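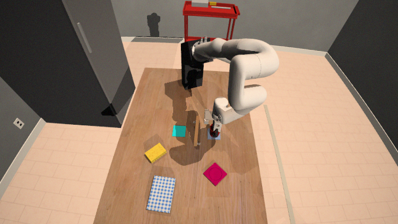

I lost most of last week to a bug I should have caught in the first hour, so I'm writing it down while I'm still cross about it.

For anyone new, I've been teaching a simulated arm to do small tabletop jobs. Pick a thing up, carry it, set it on a coloured square, go home. I do this in the evenings in a simulator called Matoušek (yes, it's a pain to type, I've got it on a shortcut key now) and the control side is a hobby package called Trandham that I've been using since I gave up on writing my own. The table layout is one I named Hallby, after the village hall where I used to play badminton, and that's as much thought as went into it.

Anyway. The job was to carry the red thing over to the pale blue square and put it down there. It had been working nicely. I'd left a batch of 500 runs going overnight, and in the morning I came down with my tea expecting a nice dull green page of results. It had failed on 35 of them. Not fumbles or near misses either! In every one of the bad runs the arm got to the square, pushed down far harder than it had any right to, and then sat there shoving at the table until the time ran out.

On a real arm that would be a bent finger at best. I know it's only pixels, but I do treat these as proper faults, because the whole point is that one day I'd like to run this on something with actual motors, in a house with actual people in it.

My first guess was the grip. I thought the object was slipping down between the fingers, so the fingertips were getting to the table before the arm expected. I made the fingers grippier. No change. I made the object lighter. No change, apart from one run where it shot off across the room and I laughed for a good minute.

My second guess was the square itself. I'd moved it a touch closer to the upright wooden bit and wondered if the arm was clipping that on the way down. So I spent a whole evening replaying failed runs from the side, nose nearly on the screen, and the arm wasn't touching it at all.

Then I switched to a closer view from overhead and left it there, which I ought to have done at the start. Everything looks so much flatter and bigger from up there that you stop watching the arm and start watching the gap between the fingers and the square.

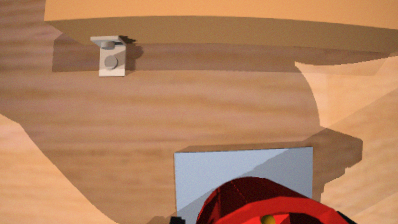 What was really wrong

It was the height. The target height for letting go was worked out from the middle of the object, and Trandham had been measuring the object once, at the start of a batch, and keeping that number for good. Fine, if the object always starts the same way up. Mine didn't. I'd added a little random tilt to the starting pose in August and forgotten all about it — so every now and then it was picked up lower than the software believed, and the arm carried on down looking for a height it couldn't reach.

What annoys me more is that the safety stop never kicked in. There's a force limit, and I'd set it to 3000 back when I was fiddling with something else and wanted it out of the way. I never put it back. A limit that high may as well not be there.

So, 2 fixes. The object now gets measured again after every pick, and the force limit is down where it should be, with a loud red warning at startup if I ever raise it. I ran the same batch again last night and it got through the lot without leaning on the table once.

I've sent a note about the measuring thing to the Tarano forum, where most of the Trandham users seem to hang out, in case anyone else has been bitten. If you have, do leave a comment, I'd like to know how you spotted it. Next up is folding a cloth, which I'm already dreading.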